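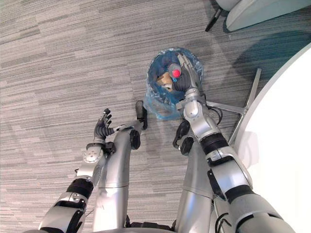 Cardboard and a red-capped bottle in the same office bin.

Skarholm offices get a new bin day, and I have thoughts

Happy new year, everybody! I had barely hung up my coat on Wednesday, 2nd January when the notice from Wenum landed in my inbox, so let me pass it on before you all put the wrong thing out on the wrong morning (as I did, twice, last spring).

Wenum, for anyone new in town, picks up the trash and recycling for the small businesses on our side of Skarholm. Starting this month, paper and cardboard go out on one day and bottles and cans on another, and the mixed bag we've all been tossing everything into is going away. The old mixed pickup ends for good in May. Until then they'll still take it, but you'll get a sticker on your door. I've seen the sticker. It's very orange.

I called Viktória Szekeres, who runs the business desk at Wenum, and she was lovely about it even though I was clearly her tenth call of the morning. "People think the bag under the desk doesn't matter," she told me. "It's most of what we collect." She says there are 400 offices and shops on the list, and nearly 26 tons came off those streets last year with paper, plastic and lunch all mashed together. Most of that couldn't be sorted afterward, so it went to the dump, and we paid for the trip.
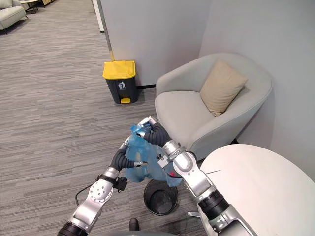

Which brings me to money! The base fee stays where it is through May. After that, anyone still putting out mixed bags pays 8 dollars extra per pickup, and I don't know about you, but I'd much prefer to spend that on coffee. Liners are fine for regular trash, by the way. Paper and cardboard should go out in the open crate with no bag at all, and bottles can keep their caps on (I asked, I've always wondered).

Crates are free, one per business. You can grab yours from the Bozsik hardware store by the bridge, where they've got a big stack next to the paint counter, or have one dropped off if you can't carry it. Skudora, the print shop upstairs from me, has been trying the new setup since the fall, and they tell me the only hard part was getting everybody to stop throwing sandwich wrappers in with the paper. I can believe that. My own desk is no better.

If your street isn't on the notice, or your crate never shows up, call the Wenum desk and ask for extension 2852. They pick up from eight in the morning and they're a bit swamped this week, so give it a few rings.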